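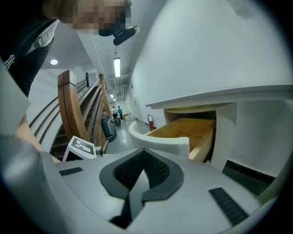

Robot Learning from Examples, Handout 3
Barbara Lis, 9 October 2020

A learning system can only copy what we show to it. For this reason the collecting of examples deserves the same care as the training itself. In the Platville exercise, each group records six tasks with the hand-held gripper. One example is one complete movement, from the approach until the release.

Before you record

Read the task sheet aloud to your partner. Decide together where the movement begins and where it ends. Start each example from a slightly different position — otherwise the system learns the position and not the task.

During recording

Move at a calm and even speed. If you make a mistake, finish the movement and mark it as failed. Please do not delete it.

After recording

Last year we collected 900 examples and kept 791 after checking. Most of the rejected ones began too late. Märta Kristiansen will explain the checking rules in the next lecture; read the Gauthier notes, section 2, before you come.

This site uses cookies to remember your settings. Accept | Decline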